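How to Clean a Pale Gray Surface Without Making It Worse

Pale gray is sold as the color that hides everything. I bought into this. Then I set down a mug of beet soup.

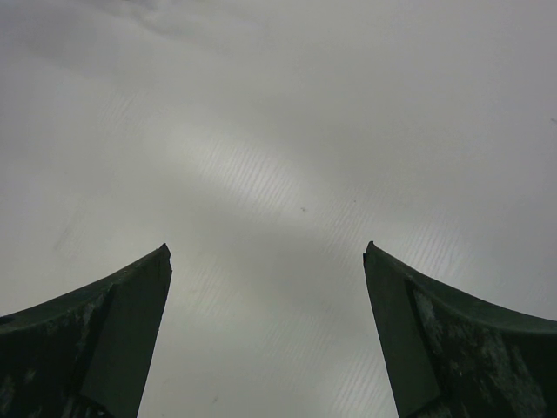 What you need

Two soft cloths, a bowl of warm water, ordinary dish soap, baking soda, and a lamp you can move. The lamp matters more than the soap. Overhead light flatters a gray surface shamelessly, and you will declare victory over grease that is still sitting there.

I have also tried the Pretard spray, which smells like a pear that went to law school. It works fine. So does the dish soap, and the dish soap was already under my sink.

Before you start: find out what it is

Painted wood, laminate, sealed stone and powder-coated metal can all come in the same shade, and they don't like the same things. If you kept the paperwork, read it. If you are like me, try your soapy water on a hidden patch underneath or at the back and come back in the morning. Skip the baking soda altogether on natural stone or anything glossy.

Step 1. Clear everything off

Everything. Cleaning around the fruit bowl leaves you with a ring the exact size of a fruit bowl.

Step 2. Get the crumbs off dry

Use a dry cloth and work toward yourself. Wet crumbs turn to paste, and then you have a second project.

Step 3. Wash

Put 2 drops of dish soap in the bowl. I know it looks stingy. More soap means more film, and film on gray looks like fog on a bad windshield. Wring the cloth hard, wipe in long overlapping passes, and stay out of the seams if the surface is wood or laminate.

Step 4. Deal with the marks

Stir a little baking soda and water into a loose paste, lay it on the stain and leave it for 8 minutes. Wipe it off with a damp cloth. Don't scrub in circles - you'll trade a stain for a dull spot, and dull spots are permanent.

Pen ink may need a dab of rubbing alcohol, after another hidden test. Beet took me 2 rounds of paste and some language.

Step 5. Rinse, then dry

Change the water, wipe again, and dry right away with the second cloth. Move the lamp down low to one side and look across the surface. Any streaks will show up now. Go over those with a barely damp cloth and dry again.

I do the full routine every 7 weeks and a quick wipe after supper. Coasters live in the top drawer.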